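Reading time: 3 min

Does Resting the Batter Do Anything? A Report on 16 Batches of Cornbread

By a second-year student, Food Studies, Trurnstead College
Posted in December

We use cookies to improve your experience on this site. Accept / Manage settings

Background

My grandmother's cornbread recipe says to let the batter sit "until you've set the table." In her house this could mean anything from four minutes to an argument. For my term project in Baking Methods I wanted to find out whether the wait mattered, and if so, how much table a person needs to set.

The textbook answer is that cornmeal is slow to take up liquid, so a rested batter should bake up less gritty. Most of the recipes I read either skip the rest or mention it in the tone people use for flossing.

Method

I baked 16 batches over the semester in the teaching kitchen at Fistard Hall. The recipe stayed the same throughout: medium-grind cornmeal, all-purpose flour, buttermilk, eggs, melted butter, a little sugar (I know) and baking powder. The cornmeal came from Skornell, the mill that supplies the campus dining halls, and all of it was from the same lot, which I hauled across campus in a backpack that still sheds.

Four resting times were tested: none, 17 minutes, one hour, and overnight in the fridge. The 17 was supposed to be 15. I lost track during the first session and then had to lose track by the same amount every time after that, for science. Each resting time got four batches.

Everything was baked in the Ackermann oven at the back of the room. It runs hot on the left, so I turned every pan halfway through. Classmates tasted the squares blind and scored them for grit, crumb and flavor. I collected 258 score sheets, of which 71 had to be thrown out. The usual problem was a missing batch code. One was a grocery list.

Results

Unrested batter made the grittiest cornbread, as expected. It also rose the highest, and a fair number of tasters liked it best for flavor, with comments such as "tastes like corn" and "crunchy, good." The 17-minute batches scored best on crumb and were well ahead on grit. After an hour, the crumb was a little tighter and the tops were flatter. The overnight batches were smooth, dense and rather sad, and one taster asked if they were a bar cookie.

The drop in height is probably the baking powder. Even the double-acting kind does part of its work as soon as it gets wet, and by morning there was less of it left to help. I tried stirring in the baking powder just before baking in a side test, but I streaked it badly and got a loaf with bitter yellow freckles. That batch is not included in the 16. 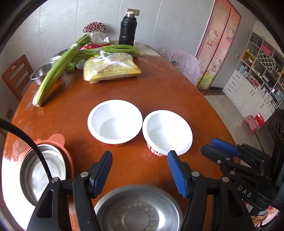

Photo: Food Studies, Trurnstead College

Problems

Buttermilk was the big one. I bought it by the carton as needed, and the cartons did not all pour the same. A thicker buttermilk makes a thicker batter, and a thicker batter may hold its gas longer, so some of what I'm calling a resting effect could be a dairy aisle effect. I should have bought it all at once, but the shared fridge has rules.

Tasters also got better at guessing. By the last few sessions the flat squares were being greeted with "overnight again," which is hard to call blind.

Next steps

I would like to repeat the test with a coarse grind, where the rest ought to matter more, and with times between 17 minutes and an hour. I'd also weigh the eggs. For now I rest the batter while the pan heats up, and I have told my grandmother the results. She said that was what the recipe said.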